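Unit 4: Mobile handling and the work of the site team

These notes go with the second session on the Pescombe case. Read them before the seminar and bring your own task sheet.

### 4.1 Background

Pescombe runs serviced offices. Its evening team carried out room checks, door checks and small deliveries between floors. In May the firm began a trial of two-armed mobile units supplied by Sutov, with route planning done in Etik. The trial covered up to 700 jobs a week, and 12 members of staff were retrained.

### 4.2 Doors and passages

Open floor space gave little trouble. Most stoppages were logged at doorways, where a unit must judge the width of the opening, the position of each door leaf and the reach of its own arms. Routes were therefore rehearsed in simulation before they were released to the building.

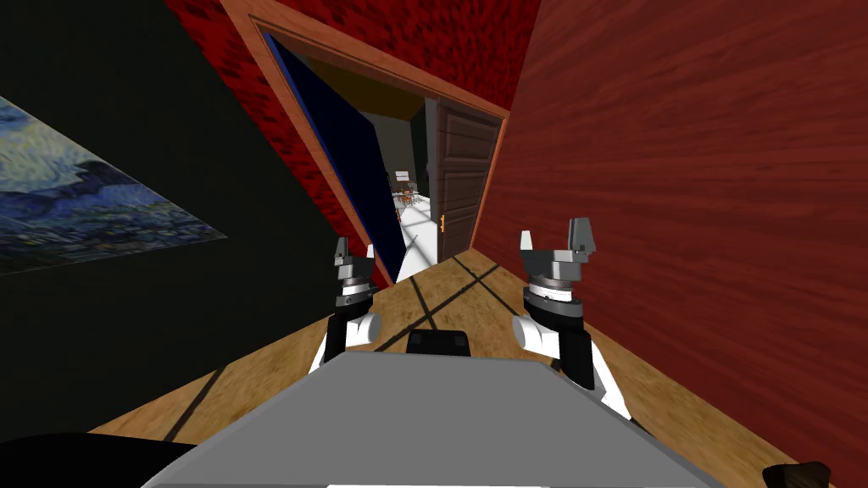 Rehearsal created a new task. Someone has to say which doors are normally left open, which way they swing and who may be standing behind them. The evening team held this knowledge, but it had never been written down. Under the old job description it was unpaid skill; under the new one it is a graded duty.

### 4.3 Changes to the job

* Walking fell, and time at a screen rose.
* Staff now answer stoppage calls, so breaks are less predictable.
* Pairs were split up. Each person covers a zone alone, with a unit.
* Faults are recorded against a route. Under the previous system they were recorded against a person.

The third point drew the most complaints. Compare the Swai warehouse (Unit 3), where pairs were kept and stoppage calls were shared.

### 4.4 For the seminar

Draw up a task sheet for one job you know well. Mark each step as moved to the machine, kept, or new. For every new step, state who was consulted and whether the grade changed.

Written answers: 100 words per step at most.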